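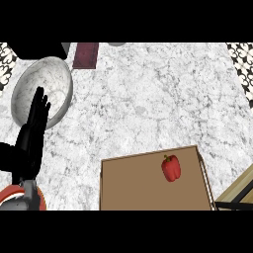
To: Members' list, Jernska Wildlife Reports Society
From: Tatiana Sýkora, Secretary for Records
Subject: Re: Classification of the Grimon Lake reports

Dear members,

I am replying on behalf of the Records Office to the message Mr. Ejigu sent to this list last week. The relevant part is quoted below so that members who joined recently can follow the matter.

> From: Gadisa Ejigu
> Subject: Classification of the Grimon Lake reports
>
> Dear colleagues,
>
> I see from the April register that all 6 reports from the
> north shore of Grimon Lake have been entered as Class C,
> meaning secondhand or insufficient detail. I interviewed
> four of these witnesses myself, in person, and three of
> them were plainly describing something they had seen with
> their own eyes. Two of them saw it at the same time from
> different boats. I do not understand how a firsthand
> account of a large upright animal at the waterline, in
> daylight, can be filed with campfire stories.
>
> I would also like to know whether the track casts that
> Bořivoj Zeman took at the Pekis inlet were looked at
> before the class was assigned. They are not mentioned
> anywhere in the register.
>
> I ask that the entries be reopened.
>
> Gadisa Ejigu
> Field investigator, northern district

The Records Office has reviewed the file and can state the following.

First, the class assigned to a report reflects the paperwork received by the closing date. It is not a judgment of the witness or the investigator. When the April register was closed, the file for Grimon Lake held the intake forms and one page of handwritten notes. The signed interview statements had not arrived. Under the current rules a report without a signed statement is entered as Class C, whatever the investigator may know of it personally.

Second, the statements reached us after the register had gone out. They are complete, and I wish to thank Mr. Ejigu for the care taken with them. On the strength of these statements, entries 3797 and the two following it will be reopened and considered for Class B. The remaining three stay as they are for the present. One is an account passed on by a relative of the witness, and the other two give neither a location nor an estimate of distance.

Third, regarding simultaneous sightings: the two boat accounts agree on the time of evening and the direction in which the animal moved. They differ on its color and on whether it entered the water. Differences of this kind are common and do not by themselves lower a classification. Zsolt Kelemen will contact both witnesses separately. We ask that no member discuss the accounts with either of them until he has done so.

Fourth, the casts. Mr. Zeman delivered 5 casts from the Pekis inlet to the Sandoval storeroom, where they were logged under the name of the inlet and were therefore not matched to the lake reports. This was an error in our office. The casts have now been cross-referenced. Matěj Kratochvíl has examined them and notes that three are too shallow to measure. The other two show a clear heel and a partial toe line. He considers overlapping bear prints a possible explanation and has asked for the photographs taken before casting, with the scale in place. Mr. Zeman is requested to send these directly to him.

Members are reminded of the following points of procedure:

Signed statements must reach the Records Office within 30 days of the interview.
Casts and hair samples must carry the report number as well as the place name.
Exact locations on private land are not to be posted to this list.

A member who disagrees with a classification may request a review at any time. The request should name the entry and say what material is new. Requests sent to the whole list are read, but a request sent to the Records Office is entered in the review log on receipt and will be answered sooner.

The revised entries will appear in the next register with a note of the change. The original class will remain visible beside the new one, as is our usual practice.

Respectfully,

Tatiana Sýkora
Secretary for Records
Jernska Wildlife Reports Society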